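From: Bjartur Þrastardóttir
To: pretelex-users
Date: 2025-08-31
Subject: Re: [pretelex-users] Skill boundaries for the desktop cell, and where the pose estimate should come from

Kamarul Tarigan wrote:

> We are starting on a similar cell and I've read through the Pretelex
> examples twice. Three questions.
>
> 1. Do you plan the whole path from the parts holder to the memory slot,
> or do you break it up? Our planner times out in the last few
> centimeters nearly every run.
>
> 2. Do you trust the fixed camera for the slot pose, or do you look
> again from the wrist before you commit?
>
> 3. How do you keep the tree readable once the recovery branches go in?
> Ours has grown to 74 nodes and I can't follow it anymore.
>
> Configs would help more than advice, if you can share them.

Hi Kamarul,

I'll take these in order. The configs are in the Grellemier repo under cells/desktop, on the branch called slots. They won't run as is on your arm, but the structure should carry over.

Path planning

We break it up. There is a free-space plan from the holder to a standoff pose over the open case, and then a straight-line Cartesian move from the standoff down to the slot. The planner never sees the last part. If you ask a sampling planner to find its way between the drive cage, the cables and the edge of the case, it spends its whole budget throwing away samples that are in collision. Our early logs were full of exactly the timeout you describe.

The case is in the planning scene as five boxes: the floor, three walls and the drive cage. The power supply is folded into the front wall box. The cables are one padded box that we made by hand and it is too large, which is fine for the free-space part. For the Cartesian part we turn the cable box off and check only the gripper against the walls and the cage. That is set in scene_local.yaml. Don't turn it off globally. I did that in February and spent two days working out why the arm was taking a shortcut through the wiring.

Here is the kind of clearance we have to work with at the bottom of the move:
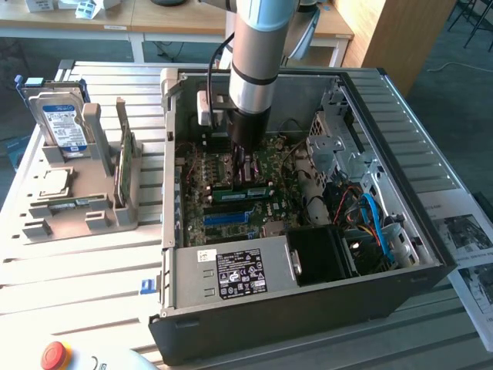
Kamarul wrote back to me off list that the split makes sense to him, but that his Cartesian move fails on joint limits halfway down and he doesn't find out until it is already moving. Would we check the full descent before starting the free-space plan, he asked, or just sample a new standoff when it fails?

Check it first. We compute the descent for each candidate standoff before anything moves, and drop the ones that don't reach the bottom. Pretelex has a call for this (cartesian_fraction) and it is cheap. We sample 23 standoffs, all with the same tool axis but different rotation of the last joint and a little variation in height. Usually several survive. The free-space planner then gets the survivors as a goal set and picks whichever is easiest to reach. Anything with a fraction below one is thrown out. We used to accept 0.98 and finish the rest under force control, and it made the force thresholds very hard to tune.

Where the pose comes from

Both cameras, at different times. The fixed camera gives us the pose of the case and the pose of the parts holder. It is good enough to get to a standoff and no better. Error at the far side of the case is larger than what the memory slot will tolerate.

The wrist camera is used for the second look. At the holder we stop short of the part, take one frame, and fit the holder model to it. We fit the holder and not the part. The modules are thin and from most angles you only get an edge, so a fit on the module alone slides up and down along its length. The clips have a notch at the top edge and the processor bracket has clean corners, and those give you plenty to lock on to. Once you have the holder you know where the module is, to within the play in the clip.
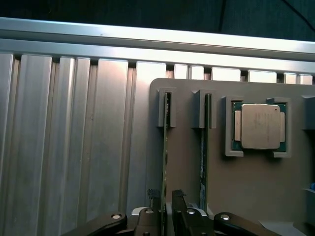 Wrist camera view of the holder, with two memory modules in their clips and the processor in its bracket.

Two things to watch here.

The first is the bench. Ours is aluminum extrusion and the long parallel edges pull the edge fit sideways. The reflections also change as the arm moves, so an edge that is strong in one frame is missing in the next. We mask out everything outside the projected outline of the holder, using the fixed camera estimate as the starting guess, with a margin. If the starting guess is too far off the mask cuts into the holder and the fit fails loudly, and I prefer that to a quiet wrong answer.

The second is the gripper itself. It covers the bottom of the wrist view, and the fingers can overlap the module you are about to grasp. We render the gripper from the current joint state and mask that too. A fixed mask worked until we changed the opening width per part, and then it didn't. Make sure the mask uses the joint state from the time stamp of the frame and not the latest one. We had a 100 ms lag there for a long time and blamed calibration for it.

For the slot on the motherboard we do the same thing with a different model. The anchors are the CPU socket and the long expansion slots. The blue expansion slot is the most reliable thing on this board because of its color. Your board may not have one. I would pick two long features that are at right angles to each other if you can find them.

Keeping the tree readable

This took us the longest, and I don't think we are done.

The rule we settled on is that every skill has one entry pose and one exit pose, and recovery always goes back to the entry pose of the same skill. A skill may retry inside itself. If it gives up, it returns a failure with a reason string, and only the top level decides what to do with that. No skill calls another skill's recovery.

The insert skill looks like this:

insert_module
 check_grasp_width
 move_to_standoff
 wrist_look
 refine_slot_pose
 descend_cartesian
 seek_contact
 push_until_force_or_depth
 release
 retreat_to_standoff

The only retry inside it runs from seek_contact back to wrist_look, at most twice. The search in seek_contact is a small spiral in the plane of the board. Anything else is a failure and goes up.

El Ouafi's patch from the spring lets you collapse a subtree in the viewer and still see its last reason string. Please use it if you don't already. Before that patch I was printing the tree on paper.

We also moved all the numeric checks out of the tree. Conditions such as "grasp width is in range" used to be nodes. Now they are preconditions on the skill, in a table, one row per part type. That alone cut the tree a lot and it makes it obvious when a row is missing.

After release we retreat to the standoff and look again. The check there is only whether a module is in the slot we expected, from the fixed camera and the wrist camera separately. If they disagree we stop and ask a person. I have tried combining the two scores and it hid real problems.
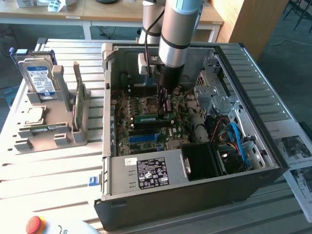

Logging and replay

You didn't ask, but it affects all of the above. We record both cameras, joint states, the wrench and the tree state in a single file per attempt, with one clock. Nesta, our replay tool, steps through the tree and shows the frames that each node had when it ran, not the frames closest to when you click. Almost every perception bug we have fixed was found that way.

It keeps the last 3000 attempts and drops the oldest. Mark the ones you want to keep. I lost a good failure case by forgetting to.

Open issues on our side:

- The force threshold in push_until_force_or_depth is per module type and set by hand. I would like to derive it from a few pushes on a known slot.
- The cable box. A point cloud would be better than a box, but ours is noisy down inside the case and the planner becomes very conservative.
- Processor placement has its own tree and doesn't follow the rule above yet. Don't copy it.

If you can send me one recorded attempt where the descent hits the joint limit, I'll run it through our standoff filter and see what is left. The file format is in docs/record.txt.

Bjartur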